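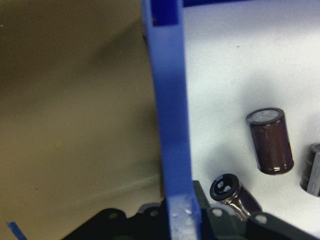
Ticket: Ludley forum software, search index stops partway through
Status: Open, workaround in place
Opened: June 2020

Hi again, it's me from the Ernville local history board. I've read the sticky and the two older threads about search, and neither one matches what I'm getting, so I'm starting my own.

We moved the board from our old host to Stekurden last month, and everything came over fine except search. If I type in something I know is in there (I've been using "millrace" because it's in a thread I wrote myself), I get zero results. Browse to the thread by hand and there it is, every word of it. New posts show up in search within a minute or so! It's only the old stuff that's missing.

So I went to the admin page and hit Rebuild Index. It runs, the little bar crawls along, and at 65 percent it quits. No red box, no message. The page just goes back to the button like I never pressed it. I've done this maybe a dozen times now and it's always 65.

What I've tried so far:

Cleared the cache, both the board's and my browser's.
Switched themes back to the stock one, in case mine was doing something dumb.
Turned off every plugin except Clegg, which handles our attachments, and then turned that off too.
Raised the PHP memory limit. Stekurden lets you do that from their panel, which was a nice surprise.

None of it moved the number.

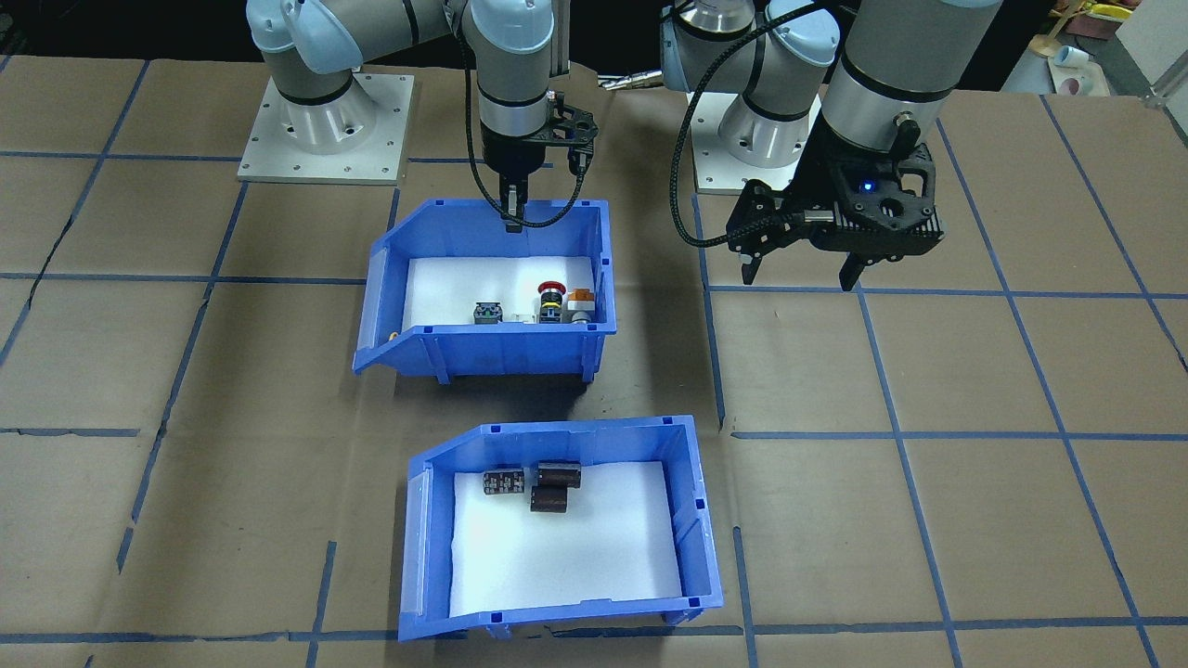
Then I found the log. I'd been looking in the wrong folder this whole time (the new host keeps it one level up) and there was a fresh line in it for every failed rebuild. They all say the same thing:

index worker stopped, post 1,661, invalid byte sequence

Well, that's something to go on. I pulled up post 1,661 and it's a perfectly boring reply about where to park for the summer picnic. Looks fine on the page. I opened it in the editor, though, and there's a weird little box after the word "lot" that doesn't display anywhere else. My guess is somebody pasted it out of a word processor years ago and the old database didn't care.

I deleted the box, saved, and ran the rebuild again. It got to 80 percent! I may have yelled. Then it stopped again, on a different post with the same kind of box in it, this time right after a dollar sign.

Update, next morning: fixed that one by hand too and it stopped a bit further along. I can keep going like this but I have no idea how many more there are, and each rebuild takes roughly 7 minutes before it falls over. I'd love to not spend my evenings this way.

One other thing that may or may not be related. Thumbnails broke in the same move. The full-size pictures open okay, but in the thread list you just get a gray square for anything uploaded before the switch. I turned Clegg back on and re-uploaded one into my test thread to see if a new one would behave, and it does, thumbnail and all.

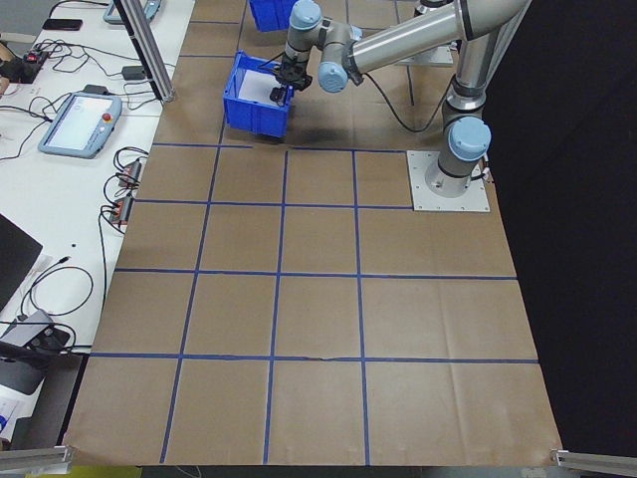 Robot arm with its gripper down in a blue bin.

Same deal as search, in other words. New things work and old things don't. I checked the folder permissions on the old thumbnails and they look the same as the new ones, but I'm not great at reading those so don't take my word for it.

My questions, then:

Is there a way to make the rebuild skip a bad post and keep going? I saw a setting called "strict import" on the advanced page, but it's grayed out for me and the help link goes nowhere.

If not, is there a query I can run to list every post with a bad character in it? I can get into the database through the Stekurden panel. I just don't want to run something I made up myself on the only copy. (I do have a backup from before the move. I haven't tested it, I know, I know.)

And should the thumbnails go in a separate ticket? Happy to split it off if that's easier on your end.

For now I've put a note at the top of the board telling folks to browse by category if they want anything old. Version numbers and the full log are in the attached text file. I'm around most evenings and I can turn on debug mode if you tell me where it lives.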